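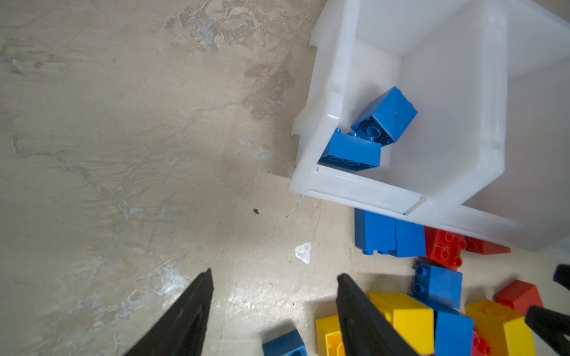 A white plastic bin on a concrete floor.

PRESS RELEASE

Grolton, 23/02/2021

The Trurna Valley opens a new walking route between Grolton and Jostavton

The visitor office of the Trurna Valley is pleased to announce the opening of the Grimshaw Way, a new walking route which connects the old market town of Grolton with the lakeside village of Jostavton. The route is open to walkers from today and it is free of charge. It can be walked in both directions, but most visitors will prefer to begin in Grolton, where the railway station and the larger hotels are situated.

The Trurna Valley is well known to people who love quiet places, although until now many guests stayed only one night before continuing to the coast. They visited the market square of Grolton, they ate the smoked trout, and in the morning they took the train again. With the new route the visitor office wishes to invite them to stay longer and to see the upper part of the valley, where the landscape is wilder and the villages are very small.

The Grimshaw Way needs 2 days for a walker with normal fitness. The first day goes along the river Trurna, through meadows and beech forest, and ends at the Grimshaw guest house, which stands alone at the foot of the mountain of the same name. The second day is more difficult. The path climbs to the Grimshaw Pass, at 1,727 metres above the sea, and then goes down on the sunny side to the lake and to Jostavton. From the pass there is a wide view over both valleys, and in clear weather it is possible to see the snow on the southern mountains.

Those who do not wish to climb can take the old mule road, which leaves the main route after the guest house and passes lower down through the hamlets. It is longer but almost flat, and it is suitable for families with older children. Dogs are welcome on the whole route if they are kept on a lead, especially in the meadows where sheep are grazing.

Among the sights on the way we can mention the covered bridge of Grolton, the ruined chapel above the beech forest and the salt house in Jostavton. The salt house is a stone building from the time when salt was carried over the pass on the backs of mules. Its ground floor has been repaired during the last two years and it now contains a small exhibition about the salt trade, with old scales, letters and a painted map of the road. The exhibition has texts in four languages. At the moment the salt house can be visited only by appointment, and regular opening hours will begin in June.

The wooden signs of the route show a blue mule on a white ground. They stand at every crossing, and on the pass there are also tall poles, so that the direction can be found in mist. A printed map was made in 3,000 copies and can be collected at the visitor office in Grolton, at the railway station and at the bakery in Jostavton. The same map can be ordered by post for the price of the stamp.

The visitor office asks all guests to remember that the upper section is a mountain path. In February and March there is still snow above 900 metres, and at this time of the year the pass should be tried only by people with winter experience and proper equipment. The river section and the mule road are open in all seasons, but after heavy rain the ground near the river can be soft and good boots are necessary. The condition of the path is written each morning on the board in front of the office.

The rules for travel and for overnight stays can change at short notice this year. Guests who come from far away should therefore ask about the present situation before they book a room. The Grimshaw guest house accepts reservations from June, and it gives the full amount back if a journey has to be cancelled for reasons of public health. Until then, day walks from Grolton to the ruined chapel and back are recommended, and also the easy path around the lake at Jostavton.

For the return there is a bus from Jostavton to Grolton, which runs in the morning and in the late afternoon. The drive follows the other side of the lake and is itself very beautiful - it is worth asking for a seat on the left. Luggage can be sent ahead with the same bus if it is given to the driver before departure and carries a label with name and hotel.

A second part of the project is in preparation. It will continue the route from Jostavton to the waterfalls at the end of the lake, with one new footbridge and several places to rest. The date for this section will be made known in a separate release.

Journalists and travel writers who would like to walk the route are kindly invited to contact the visitor office in Grolton. Printed maps and background texts on the history of the salt road can be sent on request, in English or in the local language. Please mention in your message for which publication you write and in which season you plan to come.

Trurna Valley Visitor Office
Market Square, Grolton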